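Koltalo says its counters shrug off hot pans. Morkville renters aren't so sure

MORKVILLE - The marble-look countertops going into 806 apartments at the Flendomura complex are being sold to tenants as tough enough for "real cooking." The lease packet says something a little different.

Koltalo, the company supplying the counters, calls the surface "worry-free" in the brochure handed out at the leasing office. Page 2 of the care sheet tells tenants to keep hot cookware off it, wipe up coffee and wine right away, and put a board or trivet under any pan that comes off the stove. Damage from heat is charged to the tenant. A replacement section is listed at $3,795, and the security deposit on most units is $1,000.

"So which is it?" said Mirjam Koster, who moved into a one-bedroom in April. "If it's worry-free, why am I the one worrying?"

Koster keeps a cutting board next to her stove and sets her frying pan on it. She had the same habit at her last place, where the counters were old and cheap and no bill was hanging over her head.

Ekene Ogundipe, a leasing manager at Flendomura, said the brochure and the care sheet "were written for different purposes" and that most stains come out with dish soap. Asked how many tenants had been billed so far, he said he did not have that number. Asked who decides whether a mark is a stain, a burn or part of the pattern, he said maintenance would "take a look case by case."

That last question matters more than it might seem. The pattern is busy, with gray veins running all over a white background, and a small dark spot can be hard to tell from the design until you are right on top of it. Tenants are given a move-in checklist with a single line for "counters." There is no space for noting where a mark is.

Lwazi Ngubane, a kitchen installer who has no contract with the building, was not impressed by the heat claims. He wants to see the test results, which Koltalo has not published.

"Hot for how long? Which pan?" he said. "A brochure doesn't tell you that. Use a board."

Koltalo did not answer questions about its testing. In an email, the company said its products are "designed for modern life."
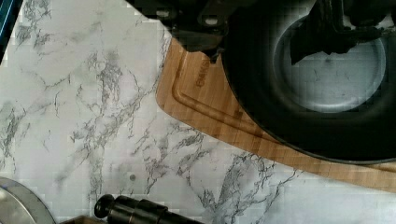
Flendomura's management says a revised care sheet is being prepared, but gave no date for it and would not say whether the replacement charge will change. Koster has asked for the new wording in writing before she renews.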